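The fourteen-day declutter and other promises

I gave up a fortnight of October to a decluttering program, and I'm still cross enough to write about it.

The program is called Saltodia. My sister-in-law swears by it, and she paid for mine as a birthday present, so I can't even complain about the money. You get an email each morning for 14 days with a room or a category in it, a little pep talk, and a link to a shop. I should have paid more attention to the shop.

Day one is the kitchen. You take everything out of every cupboard and put it on the floor, and then you are meant to feel something. Shock, I think. I felt annoyed that I couldn't get to the kettle. The email said most households own far more plates than they need, and I'm sure that's so, but ours get used. We have people over. Plates get dropped. I put them back where they'd been, and that was my morning gone.

By day 4 the language had started to get to me. Things are never just chucked out in Saltodia, they're "released". A drawer isn't tidy, it's "resolved". I released a rusted potato peeler and a colander with one handle, and I missed the colander by the weekend.

Then the shop. To store the things you've decided to keep, you need Pliklow boxes, which fold flat and come in a colour they call oat. A starter set is 7 boxes. I did buy one set, against my better judgement, and I'll be fair: the lids fit well and they stack without sliding. But I began with a house that had too many things in it and ended the first week with a house that had the same things plus seven boxes. When I put this to the help desk I got a cheerful reply saying many members find a second set useful. I'll bet they do.

What bothers me more is the arithmetic they use. Every few days there's a line about how much your clutter costs you. Mine came out at $600 a year, worked out from a quiz I did on the first day, which asked how often I lose my keys and whether I own duplicates of anything. I own two tape measures. One lives in the car. How that turns into dollars I have no idea, and the page that explains it sends you back to the quiz.

The kids' things were day nine, and that was the one I'd been looking forward to, since there's a whole cupboard under the stairs that hasn't been sorted since we moved from Grokolstead. The rule is one box per child. Anything over that goes. I can see the sense in a limit. I can't see the sense in the same limit for a toddler and a teenager, or for a kid who collects bottle tops and a kid who plays the cello. We ignored the rule and spent the afternoon on the floor looking at old drawings, and a fair bit did end up in the op shop pile, mostly jigsaws with pieces missing (I know, I put a note on them). It was the best day of the lot and I don't think the program can take credit.

My mother kept a tidy house with none of this. She had a spring clean, a bin, and a neighbour she passed things on to. If she bought a saucepan, an old saucepan left. I don't remember her ever making a speech about it.

I did finish. There was a certificate, which I'm told I can print. The hall cupboard shuts now and I found the good scissors, so call it a small win. Would I have managed it with a free Saturday and a roll of garbage bags? I reckon so, and in less time. Seema Rajput, who did the course with me by text message, got as far as the linen and quit, and her place looks no worse than mine.

Next month they want me on the paid follow-up, run with Michiels, who seem to sell labels. I've unsubscribed. It took three goes.

If you've done one of these and it stuck for longer than a season, tell me below. I'd like to be wrong, but I want to hear from people a year on, when the glow has worn off and the junk drawer has had time to fill up again.

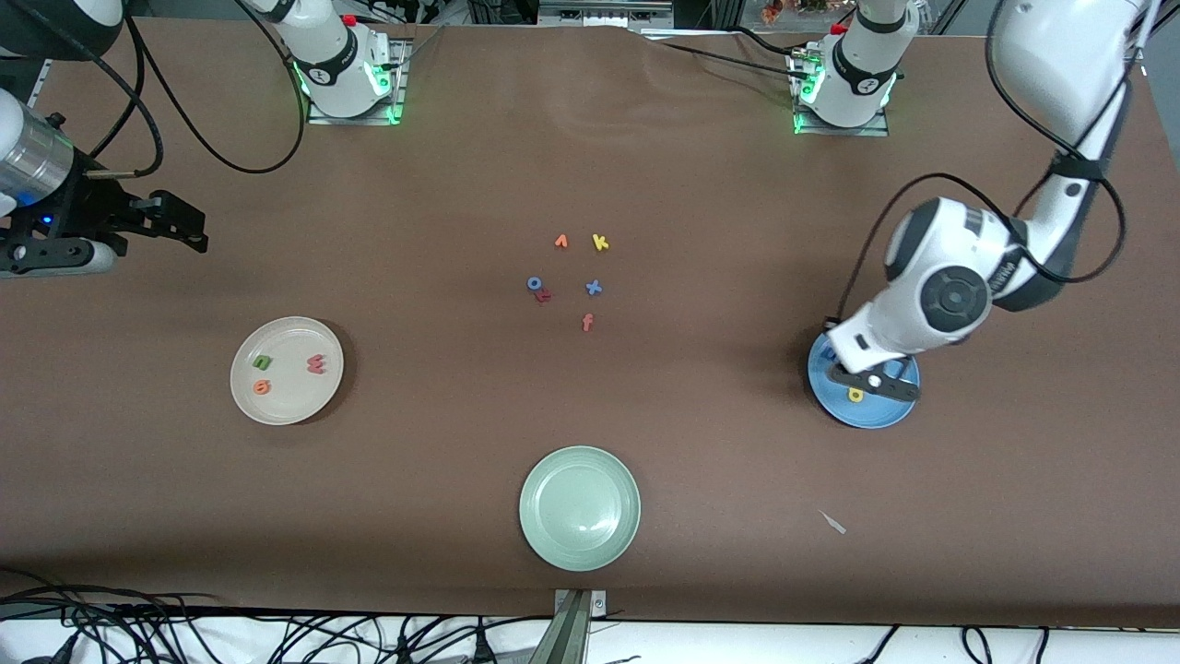

Sarla Chaturvedi: A year and a bit on from mine, and the wardrobe held but the kitchen went back to how it was inside a month. I'd still do the clothes part again. The one box per child business I thought was daft too, we kept a box each and a "maybe" shelf, and the maybe shelf is now two shelves. Did you ever replace the colander?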